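Cluvix Home Assist Service – Pre-Acceptance Safety Checklist
Site: Tistthorpe demonstration lounge
Unit: two-armed, sleeved, Cullum hand set

Complete every item before the trial period begins. Comments are entered by the inspector and form part of the record.

1. Soft goods contact. PASS, with comment.
The cloth creases deeply under the white fitting on the gripper. Inspect the fitting for rough edges before each session.
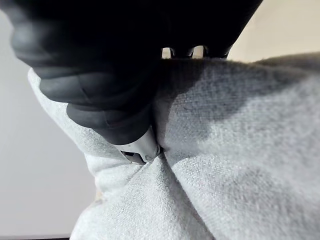
Inspected by Cayetano Paredes, Equipment Safety Office
October 25, 2021

2. Sleeves and cuffs. PASS.
Sleeve fabric must not enter the finger joints. The cuff is to sit fully over the top of the metal segment – refit if it rides up. The supplier, Zhong, quotes a sleeve life of 2,000 cycles; written confirmation is requested.

3. Hand near seating. PASS, with comment.
Fingertip pads are to be checked for splits. Keep the foot clear of the sofa edge when the arm is extended over the seat.

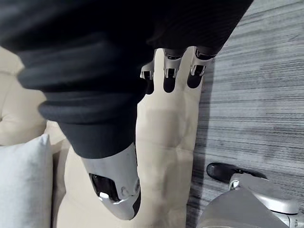
Item 3: arm and hand over the seat cushion.

4. Floor and cables. ACTION REQUIRED.
Black cables cross and loop on the carpet beside the right arm, and one plug lies on the carpet. Route and secure all cables before powered movement. Remove the small gold-yellow square from the floor. Recheck within 5 working days.

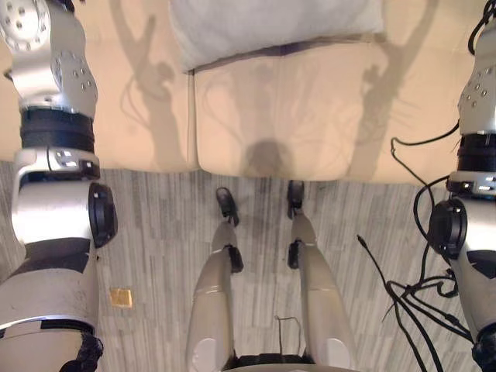

Reading time: 2 minutes

5. Clearance at rest. PASS.
With the arm raised, fingertips must hang free of the upholstery. Joint brackets are to be wiped with a dry cloth only.

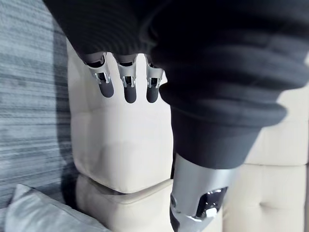
6. Documents and Sign-Off
Operator manual supplied: yes. Stop procedure posted: no – the supplier is to provide a copy. Acceptance is withheld until item 4 is closed.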